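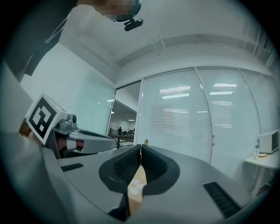
Biljana Papadopoulos set up the tea table at the Rokberg office in July. Before that, people made their drinks at their desks and carried spoons around in their pockets.

"I had a small square table at home that I didn't need," she said. "It took me two trips, one for the table and one for everything else."

She put a cloth on it the first morning. It has a checkered pattern on the sides and a wide tan stripe down the middle. She likes it because spilled tea doesn't show much on the tan part. She washes it at home and brings it back before 9 a.m.

Her own drink is plain hot water with honey and lemon, in a white cup. She says most people don't stir honey long enough.

"It sits on the bottom. You get to the end and it's all sugar," she said. "I warm the cup first, then put in the honey, then a little water. Stir that, and then fill it up. I use 300 milliliters of water and that's plenty."

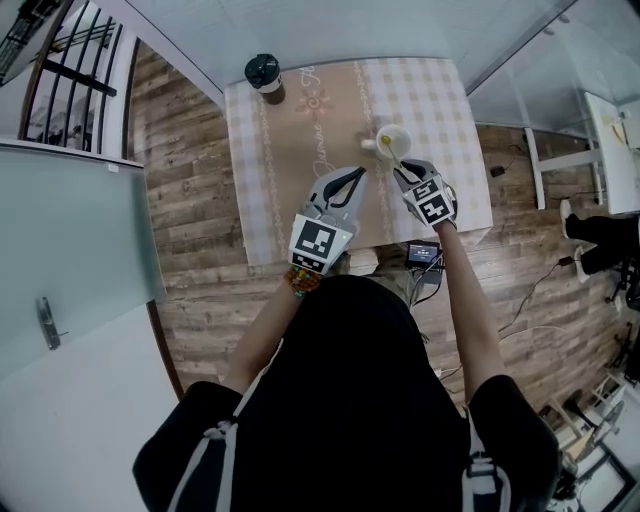
Velimir Vidmar would have picked a bigger table. Two people can't fix a drink there at the same time, he said, and anyone who brings a travel mug has to find a spot for it at the back. He agreed with her on the honey.

Papadopoulos has heard the complaint before. "A bigger table fills up with paper," she said. "We had one at Mallero, where I worked before, and by the end you couldn't put a cup on it."

Supplies come out of a jar. Each person puts in 50 cents a drink, and she buys honey and lemons when it fills up. She has thought about a tray for the spoons but hasn't bought one. 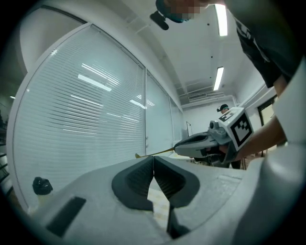
The office with the blinds down and the ceiling lights on.

Asked if she wanted anything else for the table, she said a second cloth, so there would be one to put out while the first is in the wash.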